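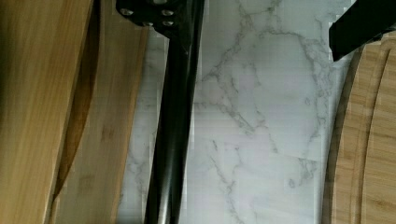
Wrist view, both fingers in sight, marble counter with boards to either side.

Review: Skiltell 2, a policy-learning kit for kitchen manipulation

Skiltell is a software kit for training manipulation policies from wrist-camera demonstrations. Version 2 replaces the single-view encoder of the first release with a two-stage method that its authors call contact-first conditioning. The policy predicts where the fingertips will meet a surface, then generates a short motion toward that point. The kit ships with training code, a calibration tool and a set of pretrained weights. I tested all of it on a counter setup over most of April.

Installation took one morning. The calibration tool asks for the finger length and the camera offset, then fits the remaining parameters from a slow sweep over a flat surface. It converged on the first attempt. The manual, written by Esmaeil Ebrahimi, is terse and correct, although the section on gripper geometry still refers to menu entries from the first release.

I collected 1030 demonstrations across 4 tasks: sliding a board toward the counter edge, lifting a bowl, turning a canister, and placing a lid. Training used the default settings. For comparison I ran Hallidard, a plain behavior-cloning baseline, on the same data with the same camera stream.

The contact predictor is the strongest component. A board lying on a counter is a thin target, and from the wrist most of what the camera sees is flat texture. Hallidard tended to aim for the middle of the board and press down on it. Skiltell went for the rim in most trials and approached at a usable angle. Veined stone caused less trouble than I expected, but a dark vein running parallel to a board edge could still pull the predicted contact off target by a finger width.

Round boards were handled less well than straight ones. The predictor outputs a point and a direction, with no term for curvature, so the second finger often closed slightly off the normal. A juice groove made this worse — the model sometimes treated the groove as the outer edge. Adding demonstrations with grooved boards helped. Increasing the image resolution did not.

Clutter is the other weak area.

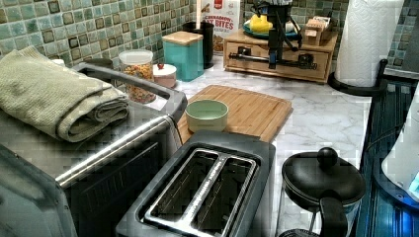

With a bowl standing close behind a toaster, the lift task degraded for both methods, and Skiltell lost more of its lead here than anywhere else. The contact point was usually sensible. The motion toward it was the problem, as the second stage receives only a local crop around the target and has no knowledge of what the wrist or the rest of the arm may sweep through. The optional Furnthorpe collision module addresses this by filtering candidate motions against a static map, at the cost of a visible pause before each approach. I left it on for anything near glass.

Reflective surfaces deserve a separate note. Brushed metal was acceptable. Polished metal and clear plastic produced scattered contact predictions, and the confidence score stayed high while they scattered. That score should not be used as a stop condition in its present form.

The logging format is good. Each trial is stored with the predicted contact, the executed path and the raw stream, and the viewer steps through them in sync. Export to the Mahmoudi format works, except that gripper width is written in the wrong unit unless the flag is set by hand.

I would use Skiltell 2 for edge and rim grasps on mostly open counters, and I would keep a simpler baseline trained alongside it to check its failures. Users of the first release will need to recalibrate, and old checkpoints do not load.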